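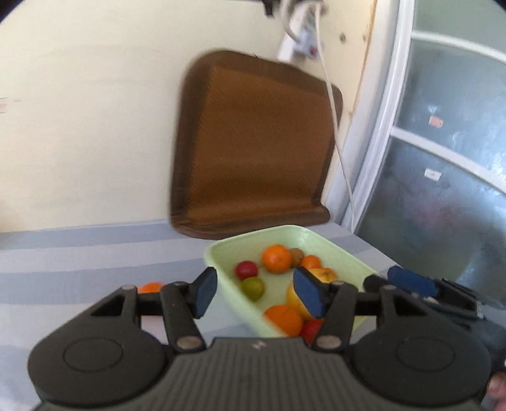

Home | News | Clubs | Minutes

Ludov Video Game Club – minutes, Sunday, July 5, 2026

Malsha opened with great news – 70 sign-ups for the Sirkix launch stream!
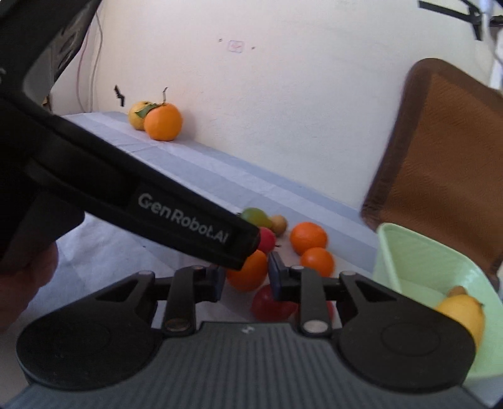

Snacks for launch night: Leobardo Maldonado will shop. Fruit again, please – an orange with the leaf still on looks so cheerful on a striped cloth.

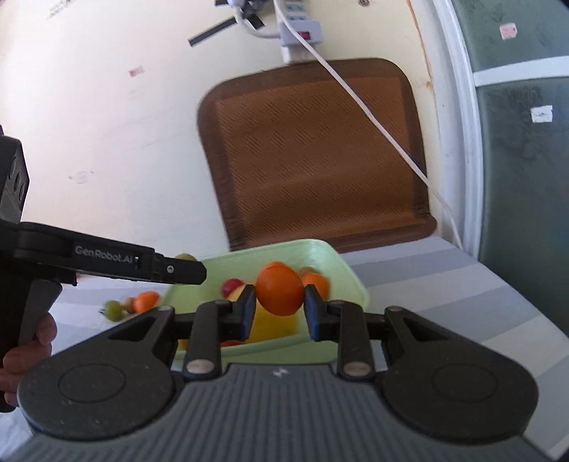 Team names were a joy to pick. Bright orange, like a tangerine, won for Team Priedītis shirts. Malsha Uddin to order.

We use cookies. Accept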